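**Stick pile day in Ostotcombe: the craft supply swap is back, and the bin is bigger**

I'll admit I only walked over to the Clasell building in Ostotcombe for the free coffee. I left two hours later with a tote bag of felt scraps, a roll of brown paper and a fistful of sticks, so I guess the swap did its job on me!

If you missed it last year, the idea is pretty simple. Schools, day camps and people who make things at home drop off whatever they have too much of, and everyone else comes and digs. It opened at 9 in the morning, and by the time I got there the line already went past the bike racks. The folks at the door told me they'd taken in 148 bags and boxes since the drop-off started, up from 102 last May. (I asked if that included the four boxes of egg cartons blocking the hallway. It did.)

The fabric table got hit first, same as always. If you want cotton prints you need to be there at opening, and you need elbows. Yarn held out a little longer. I watched two women very politely fight over a skein of mustard wool and then split it down the middle with borrowed scissors, which made my morning.

But the thing everyone was talking about was the sticks. Janivley, the camp out past the reservoir, closed its craft cabin over the winter and sent over its whole supply, 3,000 of them by the label on the delivery sheet. That's a lot of picture frames and bookmarks. Last year the sticks came in shoeboxes, the shoeboxes split, and I was still finding them in my coat pocket in August. So this time the loose stuff goes into a big gray metal bin with a divider across it, and you take what you need from there. The bin has clearly had a life already, with scratches and scuffs down the inside, but it's deep and it can take a beating, and I like it a whole lot better than the shoeboxes.

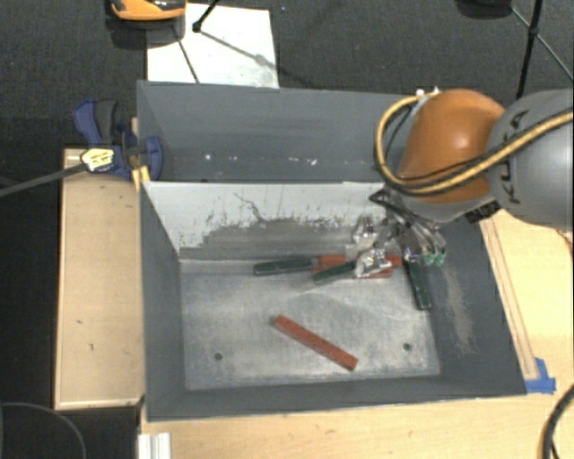

There is a limit, though, and I'd like to pass it on before anyone gets grumpy at the door: 100 sticks per family, or per classroom if you're a teacher. I thought that sounded stingy until I got home and laid mine out on the kitchen table. My youngest has used them for a fence, a raft and something she says is a bakery, and we still have a jar left over.

A few notes if you're going. Bring your own bag, as the paper ones ran out before lunch. Paint is in the back room and you have to ask for it. The glue guns are for testing only, please don't take them home, even if they're sitting right next to the free pile (somebody did, and they'd like it back). Eze, the print shop on the corner, is letting people park behind the store until noon, and after that you're on your own with the meters.

The swap stays open through the end of the month, mornings only, and they're still taking donations. They have plenty of egg cartons. What they want now is buttons, zippers, working markers and kids' scissors, including left-handed ones if you've got a pair hiding in a drawer. I'm going back with a bag of buttons and I'm getting there before the fabric people this time.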